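Teleoperation Notebook, Lumthorpe Workshop
Entry: 2025-11-04
Present: Y. Doucet (operator), T. Halvorsen (logging), J. Mangundap
Entered by: Y. Doucet

Work continued on the basket retrieval task for the Stidham arm. The target for this task remains 300 accepted demonstrations, all by remote control. Hand-guided demonstrations were discontinued in March, when review found that the operator's forearm was entering the wrist view during the final approach.

The leader arm was re-zeroed before the first run. Joint 3 had drifted again and was corrected in software. Tavion has asked that the offset be written on the session sheet each time it is changed, and I have begun doing so. Gripper force was left at the value agreed with Chiamaka Etim.

The approach to the knitted basket is still the slowest portion of the task. Once the wrist is over the grey braided rim, the white liner takes up a good deal of the view and depth is difficult to judge from the wrist feed alone. Operators are reminded to pause above the rim, confirm the position of the black handle, and only then descend. A descent made at an angle tends to catch the liner, and such runs are to be marked as rejected even if the grasp is completed. 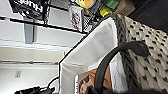
Should a run be kept if the operator hesitates partway through?
Keep it if the pause is short and the arm resumes along the same path. A run in which the operator backs out and starts the approach over should be labelled as a recovery and filed separately.

Juwita took the controls for the second block. Her runs were smoother than mine on the lift and less consistent on the release. We attribute the difference to the leader grip spring, which she prefers at a lighter setting. The setting is now to be recorded under the operator's initials.

Latency on the Virnard link rose above 100 ms twice during the second block. Both runs were discarded. Tavion restarted the link and the fault did not recur before we finished. He will raise it with Noreen Brophy, as the Crenshaw bench uses the same switch.

Outstanding:
Replace the leader grip spring, or order a second one.
Confirm the naming of recovery files with Chiamaka.
Check free space on the logging drive before the next session.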